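Subject: Re: [homehelp] Kitchen jobs, are we there yet?
From: Iida Mäkelä
To: homehelp list

Bartosz Laskowska wrote:
> My mother is 90 and still cooks for herself, but lids and hot pans
> worry me. I keep reading that a machine will be doing this sort of
> thing in a year or two. Has anyone on the list seen one do a whole
> job, start to finish, in a kitchen they didn't set up themselves?
> I would settle for making lunch and putting it on a plate.

Bartosz,

Short answer from me is not yet, not in a kitchen it doesn't know. The parts of the job are coming along at different speeds. Picking up a cup or a box is mostly fine now. Soft food is harder, as the grip that holds a bun can also squash it. Steam is bad for cameras, and so are shiny pots.

Jobs that need two arms are harder again. A steamer is a fair test: one arm has the glass lid to deal with, the other has to get a bun out of the basket without tearing it, and the plate has to be within reach.

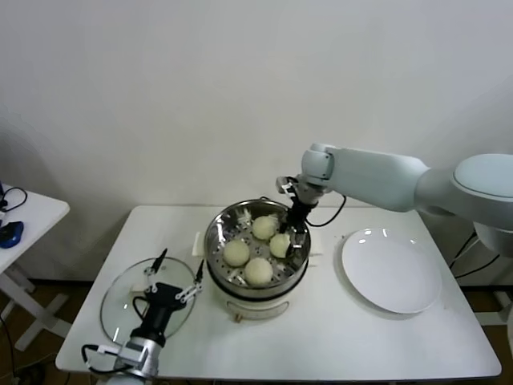

Could a machine like this be left alone in the kitchen with someone who is 90?

I wouldn't do it. Every arm I have worked near needed a person close by with a hand on the stop button, and none of them could tell a cool pan from one that would burn you.

Flor Cusi at Oletti kept a log last May of one arm doing the same kitchen job over and over. It had 7 bad stops in one afternoon, and 2 of those were the bun sticking to the metal. She reckons the sticking is the real trouble, as a person gives a little twist without thinking and the arm just pulls. Lining the basket with paper helped, but then someone has to put the paper in.

On the shop floor it is a different matter. Witold Bielecka says the packing line at Trindley does over 2000 trays a shift with arms. Every tray is the same and comes in at the same spot, so I don't think it tells us much about your mother's kitchen.

For now I would look at a steamer with a timer and a lid with a big handle. Elżbieta Zieliński had a list of those, if she still reads this.

Iida

Last updated: January 8, 2022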